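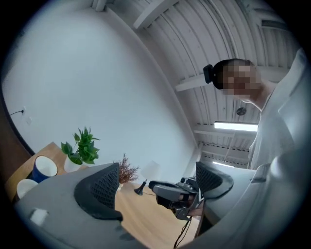
A robot does not know how to pick up a cup. You do, and you have known for so long that you may not remember learning. At the Sfeir Robot Club, a group of students between 10 and 13 years old spent the summer teaching a robot arm to do a few small jobs on a table. To teach it, they used a gripper that a person holds in the hand. It has two black fingers with a mesh pattern on the pads, and it can be carried to any table where there are things worth picking up, such as cups, a potted plant or a little lamp with a white shade.

By Walid Geagea
11 September 2021

The club's project is called Nalia. The name belongs to the robot arm, which stays bolted to a bench at the club. The handheld gripper is called Rollar. Nalia and Rollar have the same kind of fingers, and that matters a lot, as you will see.

How do you teach a robot?

One way is to write down every step. Suppose you want a robot to move a cup from the left side of a table to the right side. You might write: go forward, open the fingers, go down, close the fingers, go up, go right, go down, open the fingers.

That works if the cup is always in the same place. Now slide the cup over by the width of your thumb. The robot does the same steps as before and closes its fingers on air, or it bumps the cup and knocks it over. You would have to write a new list for the new place, and another one for the place after that.

The other way is to show the robot. A person does the job many times, a little differently each time. A computer keeps a record of what the person did. Then a program looks through all those records and searches for what they have in common. This is called learning from demonstration. A demonstration is when you show how something is done.

The Nalia project uses the second way.

What the handheld gripper does

You could show a robot how to pick up a cup with your own hand. The trouble is that your hand has five fingers and a soft palm, and the robot has only two fingers. It cannot copy most of what you do. You can hook one finger through the handle of a mug and carry it across the kitchen while you hold a book in the same hand. Nalia can't do anything like that.

So the students do the job with Rollar. When you hold Rollar, you have only two fingers too. If you can pick something up with Rollar, there is a good chance Nalia can pick it up in the same way.

Try it at home. Take a pair of kitchen tongs and try to move a plastic cup, a sock and a spoon from one side of a table to the other. The sock is easy. The cup is fairly easy if you pinch the rim. The spoon lies flat, so the tongs have trouble getting under it. You may find that you push the spoon to the edge of the table so that part of it sticks out, and then grab that part. If you do, you have just invented a plan that a two-fingered robot could use.

Rollar has a camera that looks out past the fingers. The camera records what is in front of the gripper during the whole job. The computer also needs to know how the gripper moved and how far apart the fingers were at each moment. Those three things together make one demonstration: what the gripper saw, where it went, and how it opened and closed.

The camera has a very wide lens. A wide lens sees a lot at once, but it bends straight lines. The edge of a table looks like part of a circle. You might think this would confuse the computer, but Nalia's camera has the same lens, so everything is bent in the same way for both of them.

One thousand cups

The students set themselves a goal of 1000 demonstrations by the end of August. Didier Huet, who teaches the club, thought that was too many. The students voted to keep the number anyway.

They worked in pairs. One student held Rollar and did the job. The other was the setter. The setter's job was to move things between turns, so that no two turns were the same. A setter might turn the cup around, put it behind a plant, or swap it for a different cup. Then the students traded places.

At first the setters were too neat. They put the cup back almost where it had been, because that is what most people do when they tidy a table. Mr. Huet looked at the first day's recordings and asked the setters to be messier. After that they rolled a die to choose where on the table the cup would go. One side of the die meant "somewhere silly," which the setter got to decide.

They also changed rooms. If all the demonstrations had been made on one table, Nalia might have learned things that had nothing to do with cups. Here is a real case of that from the club. Early on, every recording was made on the same green cloth. The program learned to look for a shape with green around it. When the students took the cloth away, Nalia stopped above the bare bench and did nothing at all. They had to record on other tables, with other lights and other things standing nearby. Some of the club members carried Rollar home for a weekend and used their own kitchens.

Why put other things on the table?

A real table is seldom empty. There might be a plant, a lamp, a pile of mail or somebody's lunch. If a robot is going to be useful it has to find the cup and leave the rest alone.

Things like plants are hard for a robot. Leaves have odd shapes and they move when you touch them. Dried plants are harder still, because they have thin, feathery parts that a camera can easily miss. A lamp has a cord, and a cord can catch on a robot's arm. The students had a rule that a turn did not count if the gripper touched anything except the cup. They recorded it but put it in a separate folder named "oops." By the end of the summer the oops folder was quite full.

A cup is a good thing to start with because it has a rim. Rollar can put one finger inside the cup and one finger outside, then pinch. The students named this the bunny bite. Another way is to put a finger on each side of the cup and squeeze. That is called a hug. Hugs work for narrow cups. Wide cups don't fit between the fingers, so they need the bunny bite.

The students did not tell the program about bunny bites and hugs. They only showed it both. Nalia now uses each one at more or less the right time, although it once tried to hug a salad bowl.

The day of the test

The club tested Nalia in front of families at the Sondberg Library. There were 11 cups, and Nalia had never been shown any of them. The job was to move each one from the table onto a tray.

Nalia moved the first cup, then the next. It dropped a paper cup because it squeezed too hard and the cup folded. A glass gave it the most trouble. Glass is hard for cameras because you can see through it, and Nalia reached for the spot just beside it. It tried again and missed on the same side. All the others ended up on the tray, though one was upside down, and the students are still arguing over whether that should count.

After the test, the students looked at their recordings to find out why the glass had gone wrong. The answer was simple. In the whole summer, only 2 pairs of students had used a glass, and they had stopped when they were told to be careful with it. Nalia had hardly ever seen one. This year the club will start with clear plastic cups, which look a lot like glass and don't break.

Words to know

Gripper – the part of a robot that holds things. Some grippers have fingers and some use suction.

Demonstration – showing how to do something by doing it.

Data – information that has been collected and saved. Each of the students' recordings is data.

Lens – the curved piece of glass or plastic at the front of a camera that bends the light coming in.

Try being a setter

You need a friend, a pair of tongs, a die and three things from the kitchen that can't break. Draw six circles on a big sheet of paper and number them. One person closes their eyes. The other rolls the die for each object and puts it in the circle with that number. If two objects land in the same circle, they go in it together, even if it's crowded. Then the first person opens their eyes and uses the tongs to lift everything off the paper without dragging it.

Do this ten times and write down each time something slips. Look at your list afterward. Was it always the same object? Was it always the same circle? If you wanted to teach a robot this job, that is the part you would need to show it more often.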